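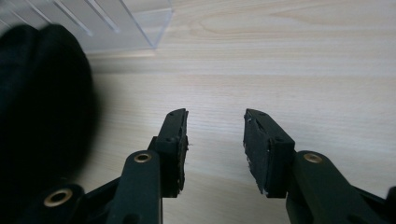

Somebody at the Garkix bench asked me over lunch whether we'd have a machine folding towels by the end of the year, and said their mother had already cleared a spot for it next to the dryer. I said tell her to keep folding!

Wednesday, 4:40 pm. Pads first. The facing on the left one is frayed all down its edge, and the right one is scuffed pale and looks like it's wearing or peeling too. I'd like to swap both before the next batch (same foam as Riihimäki uses, if they'll share). Screws and bushings I'll go over while I'm in there.

Chore count for the Brikildale set is 2,000 demos, target 3,000. Sorting small parts into bins is the good news — 79 clean tries out of the last 500 last month, and now the Peron policy gets through most of a tray before it does something dumb. Towels are still hopeless. It finds a corner, lifts, and then has no idea where the other corner went (me neither, some mornings).

So can it do chores yet? Shop-floor stuff, kind of, if you set the table up the way it likes and stay close by. Laundry, no. Dishes I wouldn't even let it try with my own plates.

To do: order pads, ask Riihimäki what glue they like, re-run the bin task with the new facing and the old one so we can tell if the grip is really what's hurting us. Also move the towel pile off my chair.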